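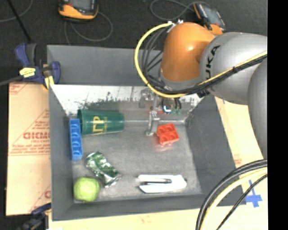

Green apple, green cup, gray bin.

5/4/25

So I've been back in Durlow for a whole month of weekends now and I still haven't told you about the walk! The old rail path from Akovcombe to Grovovden finally reopened in March, and I'd been whining about it being closed for ages, so of course I had to go the first dry Saturday I got.

It's flat, it's muddy in the middle, and I loved it. My step counter said 4000 before I'd even reached the first bridge (I may have gone back for my gloves). There are 3 benches on the whole stretch and all of them face the wrong way, toward the hedge, with the river behind you. Why?? I sat on one anyway and ate a cheese roll.

The cafe at the Grovovden end has changed hands and tea is up 50 cents, but they do a lemon slice now that I'd happily walk back for. Bring cash, their card reader was down both times I went.

Next up is the Mahasneh loop, which is hillier and has an actual gate you have to climb. My knees are already complaining. If you've done it, tell me in the comments whether I need proper boots or if my old sneakers will get me round.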